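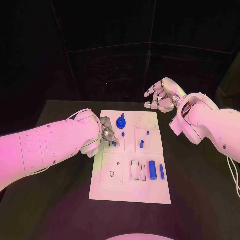
Wenn Magnete aus der Reihe tanzen

Es gibt Materialien, die sich jahrzehntelang in Laborschubladen verstecken und dann plötzlich alle in Atem halten. Altermagnete gehören dazu! Nach außen wirken sie völlig unmagnetisch, kein Kompass würde sich für sie interessieren. Im Inneren aber sortieren sie Elektronen nach ihrem Spin, und zwar so sauber, wie man es sonst nur von klassischen Ferromagneten kennt.

Am Institut Vaher hat man nun einen hauchdünnen Kristallfilm untersucht, der genau das tut. 113 Atomlagen ist er dick, gewachsen in der Vakuumanlage in Ristow, und die ersten beiden Chargen waren schlicht unbrauchbar (zu viel Sauerstoff in der Kammer, wie sich erst nach Wochen herausstellte). Die dritte dagegen - ein Traum. Schon die erste Messung zeigte die gesuchte Aufspaltung der Elektronenbänder, und auch nach 836 Schaltzyklen war das Signal noch da.

Was daran so begeistert? Magnetische Speicher leiden heute unter ihren eigenen Streufeldern: Rückt man die Bits zu dicht zusammen, stören sie sich gegenseitig. Altermagnete haben kein solches Feld. Man könnte sie also viel enger packen und obendrein schneller schalten, im Prinzip bis in den Terahertzbereich hinein.

Im Projekt Vunari soll daraus ein Bauteil werden. Ein erster Teststreifen mit 2000 Speicherzellen ist für Oktober geplant, gefertigt bei Fenside, wo man mit empfindlichen Oxidschichten Erfahrung hat. Noch hapert es am Auslesen, denn die Spannungen sind winzig und gehen bei Raumtemperatur leicht im Rauschen unter. Drei verschiedene Kontaktmetalle stehen zur Wahl, Platin liegt vorn - teuer, aber wunderbar gutmütig in der Verarbeitung. Bis zum Herbst laufen die Vergleichsmessungen weiter.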